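Perguntas frequentes: as garras que andei testando

Última atualização: 17/11/2020

Recebo mais ou menos as mesmas mensagens toda semana, então juntei tudo nesta página. Se a sua dúvida não estiver aqui, me escreve pelo formulário que eu respondo (às vezes demoro, desculpa!).

Quais garras você comparou?
Três: a Raltness, a Covetti e a Halteo de mão. As duas primeiras vão montadas no braço, a Halteo eu seguro no punho mesmo, com a câmera junto. Comecei em julho com a Raltness e fui acrescentando as outras conforme o orçamento deixava.

Você recebe alguma coisa dos fabricantes?
Não. A Covetti foi emprestada pela Abrehet Negussie, que tem duas na oficina dela e ficou uns meses sem usar uma. O resto saiu do meu bolso.

Quantas repetições você fez com cada uma?
A meta era 1000 pegadas por garra. Com a Raltness e a Halteo cheguei lá. Com a Covetti parei em 597, porque a correia do dedo começou a patinar e eu não quis devolver um equipamento emprestado em frangalhos. Por isso os números dela estão numa tabela separada, e por favor não comparem linha com linha!

Qual controlador você usa?
Um Fitzgerald, o modelo mais simples. Dá conta das duas garras montadas sem drama, mas o cabo que vem na caixa é curto demais para o meu braço e tive que fazer uma extensão. Se você vai comprar, já pede o comprido.

A Halteo precisa do controlador?
Não, quem abre e fecha é a sua mão. Eu gravo a abertura dos dedos e o vídeo, e depois comparo com o que as garras do braço fizeram na mesma tarefa.

Dedo rígido ou dedo macio?
Depende do que você pega (eu sei, resposta chata). Para peça impressa e bloco de madeira, fico com o rígido. Para embalagem mole e fruta, o macio da Raltness ganhou com folga e me poupou muito tomate amassado. Troquei os dedos dela umas 20 vezes e a rosca continua boa.

Por que testar em mesa branca?
Porque o contraste com dedos escuros é ótimo, e eu consigo separar dedo e fundo na imagem quase sem ajuste. O preço é que toda sombra aparece. Já perdi uma tarde inteira achando que o detector de bordas estava com defeito, e era a sombra da própria garra passeando pelo tampo.

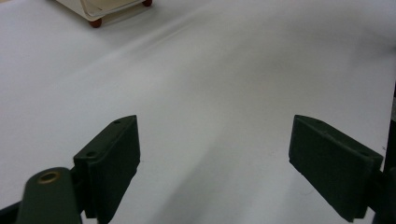 Hoje, antes de cada sessão, faço uma gravação curta com os dedos abertos, sem pegar nada, só para ver como está a luz. Se a mancha cinza fica forte entre um dedo e outro, mexo na luminária e gravo de novo. Também deixo a exposição da câmera travada: no automático ela fica tentando compensar o branco e cada vídeo sai de um jeito.

Posso usar os seus dados?
Pode, à vontade! Só me conta depois o que saiu, eu adoro ver. As planilhas estão na página de downloads, e os vídeos eu mando por link porque são pesados.

Se fosse para comprar uma só, qual seria?
Para quem já tem braço, a Raltness. Para quem está começando e quer gravar demonstrações, a Halteo, de longe. A Covetti eu gostaria de testar de novo com a correia nova antes de dar palpite.

Vai ter comparação de câmeras?
Vai, estou montando o suporte. Por enquanto só tenho duas, e uma delas esquenta tanto que desliga no meio da gravação. Quando eu resolver isso, publico aqui.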